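The Night I Was Going to See Fuvberg

I have been interested in satellites for most of my adult life, in the way other people are interested in jazz. I like having it around and I don't practice.

This changed in December, when Lauri Savolainen forwarded me a link with no message, which is how Lauri forwards everything. It was a pass prediction for a small weather satellite called Fuvberg. It had been up there long past its working life, it was coming down a little more each day, and it would cross our part of the sky at 6:11 in the morning. Bright, the page said. Easy naked eye object.

I wrote back that 6:11 in the morning was not an hour I recognized. He sent a thumbs up, and I took that as a dare.

Some background, for those of you who come here for the bread posts. A satellite in a low orbit doesn't shine by itself. You see it because the sun, still below the horizon for you, has already reached it up there. So the good passes come just after dusk or just before dawn, and in between the thing goes over your house all night long in the dark like a burglar with excellent manners. You get a few minutes at most. It comes up in the west, or the southwest, or wherever it pleases, slides over, and either sets or goes out like a lamp when it hits the Earth's shadow.

I prepared. I own a pair of binoculars, a Hullora, bought secondhand from a man who swore he had used them only for birds. I'm not sure what he thought I suspected. They are 50 millimeters across the front and heavy enough that after a minute your arms start adding their own orbit to whatever you're looking at. Reijo Heiskanen, who is the only person I know with a real telescope, told me to leave them in the bag. For a pass like that you want your eyes, he said, and a chair that leans back. He also told me to stay away from bright light for half an hour beforehand so my eyes could adjust.

I set the alarm for 5:30, got dressed in the dark, put my sweater on backward, and went looking for something to eat.

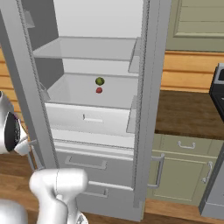

6 min read

So that was the end of my night vision.

I called Reijo later to ask how much of it I'd lost, and he explained about rods and cones for so long that I made coffee and drank it while he talked. The short version is that it takes twenty or thirty minutes to build up and no time at all to wreck, and that a fridge will do it just fine. Red light is supposed to be kinder. Reijo has a red flashlight on a string around his neck. I have since ordered one.

Anyway, out I went. The best open sky near us is the parking lot behind the Plunetti bakery, which faces a field and has only one lamp, at the wrong end. I carried out a folding chair and sat in it at 6:02, feeling like the last guest at an outdoor wedding. It was clear. I'd half hoped for clouds, to be truthful, so I could go back to bed with a clean conscience.

At 6:05 I saw a satellite! It was very steady and very bright and moving with tremendous purpose, and I said "oh" out loud, and then it blinked red and green and turned out to have passengers.

At 6:09 I worried that my watch was slow. At 6:10 I worried that I was facing the wrong way, so I turned the chair, and then I worried about that and turned it back. If you've never rotated a folding chair on frozen gravel in the dark, it makes a noise like somebody chewing a bicycle.

Then it came up over the roof of the Heinonen tire place, a few seconds late or me a few seconds early. I'd expected something sharper. It was a yellowish dot that got brighter as it climbed, then dimmer, then brighter again. Lauri says that's because it's tumbling. The dead ones do that, with nothing left on board to hold them straight, so the flat sides catch the sun and lose it again. I counted 3 good flashes before it got in among the trees.

The whole thing took less time than the chair.

I've been trying to work out why I liked it so much. It was a piece of equipment about the size of a van, and I've stood next to plenty of vans. But somebody built it and fussed over it and argued about its budget, and then it measured clouds for years, and now it goes over a tire shop flashing at whoever's up. In a few weeks the air will get hold of it and that'll be that. Most of it will burn, they say, and what doesn't will very probably land in the ocean, which has a lot of practice.

I texted Lauri "saw it" at 6:14. He replied with a thumbs up and another link. This one is at 5:48.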